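Notes to go with the open day visit: robot arms at the bench
Introduction to Automation, handout for week 7
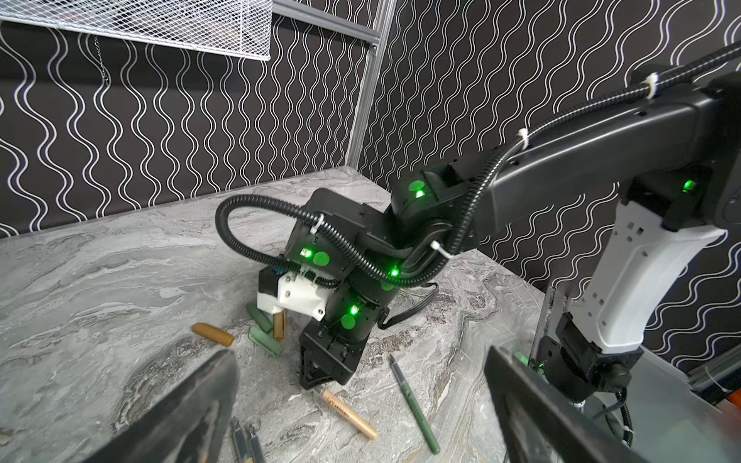
Thank you all for coming along to the Witent open day, and for being so patient with the coach, which I had promised would be outside the main entrance and which was round the back by the bins. Several of you asked me for something written down, partly because the hall was noisy and partly because those of us at the rear of the group missed most of what was said during the second demonstration. So I've typed up my own notes, filled in a few gaps from the course reading, and added some questions for you to think over before the seminar.

What we went to see

Witent builds and tests small arms for handling light objects. They don't make the big yellow sort that weld car doors, and if you were hoping for sparks I'm sorry, but I think the small ones have more to teach you at this stage. You can stand close to them, you can follow every cable with your eye, and when they go wrong they do it slowly enough for you to work out why.

We had three stops: the talk in the entrance hall, the bench demonstration with the pens and markers, and then the Broltonus gripping rig in the side room, where we were rather squashed. I'll take the bench first, as it is the one you will be writing about.

The bench demonstration

Picking up a pen sounds like nothing at all. Most of you have done it without a thought since you were small, and you probably did it a dozen times during the talk. For an arm it is a real piece of work, and it's worth going through why.

A pen is thin, so there isn't much to take hold of, and a small mistake in height means the fingers close on air or press into the table. It is usually round, so it may roll if one finger touches it before the other. It is long, so it matters very much where along the barrel you grip it. Take it near the end and the other end swings down. And pens on a table lie at all sorts of angles, so the wrist has to turn to suit each one before the fingers come down. With pointed fingers like the ones we saw, the arm can reach in between things that lie close together, but there is less surface to grip with, and you should mention that trade in your write-up.

Loose caps are a separate problem. They are short and they can lie on their side or stand up, and the best approach is different in each case. If you are stuck for something to discuss in your report, start there.

Have a think about the table as well. The top was patterned like grey marble, with pale and dark veins running all over it, and the wall behind was black with white wavy lines. A plain white sheet would be far kinder to a vision system. With a busy surface, a dark vein and a slim dark pen may look surprisingly alike to a camera, and a program that has only ever practised on plain tables may come badly unstuck. One of you asked whether the pattern mattered to the arm itself. To the motors, no, not a bit. To whatever is deciding where the pen is, very much so.

Joints, servos and cables

You will remember from week 3 that an arm is a chain of stiff links with a joint between each pair. Working inwards from the tip you have the gripper, then the wrist, then the elbow, then the long upper link, and so back to the base. On this arm the wrist was a stack of servo housings, black, with the screws showing. A servo, for anyone who missed that lecture, is a motor with a gearbox and a sensor, so that it can be told to go to an angle and can check whether it has got there.

There were small green lights on the joints. Please don't write in your reports that green means "working properly". On a lot of equipment a light tells you only that there is power, and we weren't told what these ones meant.

Do spare a thought for the cables, too. On this arm they ran in black corrugated conduit, held on with white zip ties, and there was a big generous loop by the wrist. Students drawing their first arm nearly always leave out the slack. A joint that turns has to have spare cable to turn with, and a loop that is too small will pull tight, while one that is too large will catch on things. The small camera sat in a white printed bracket at the side of the wrist, where it travels with the hand and keeps a close view of whatever the fingers are about to do.

The Broltonus rig

This one opens and closes a single gripper 3000 times without a rest, and the force is recorded at every 100 closings. Please read the chapter by Krawczyk on wear before the seminar, beginning at page 129.

For the seminar

Choose one object from your own pencil case and write a page on how you would have an arm pick it up. Say where you would grip it, which way the wrist should face, and how the arm could tell that it had missed. Sketches are very welcome, in pencil if you like, and please put the cable slack in.

Anyone who borrowed a pair of safety glasses and still has them, the box is on my desk until the end of August.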